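Report on the Visit to the Ristley Conservation Workshop

Members of the Brellonia Textile Society visited the conservation workshop at Ristley on September 4, 2023. The party of 11 was received by Josefina Jara, head of collections, and Amancay Ledesma, senior conservator.

The morning session

Ms. Jara opened with a short account of the Yáñez bequest, a group of church vestments and household linens that came to Ristley after the family home was sold. Cataloging is well advanced. Two of the five storage cabinets remain to be sorted, and members were shown the paper records that accompany each item.

Ms. Ledesma then spoke on surface cleaning. She recommended low suction through a fine screen and advised against washing any piece whose dyes have not been tested. Questions followed on moth damage and on the cost of acid-free board.
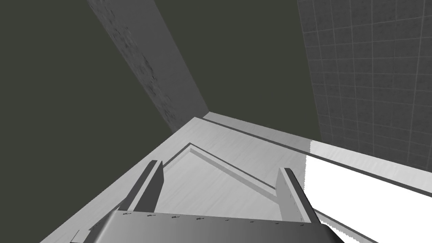
Afternoon: storage and lending

After lunch the party toured the rolled textile store. Larger hangings are kept on padded tubes, face outward, with a cotton cover tied at each end. Members noted that the labels can be read without unrolling the cloth.

Ms. Jara outlined the lending policy. Requests must be made in writing, and loans of silk are limited to five months. The Society's own request for two altar cloths will be considered in November.

The Society thanks Ristley for its hospitality. Members who wish to receive a copy of the cleaning notes should apply to the secretary.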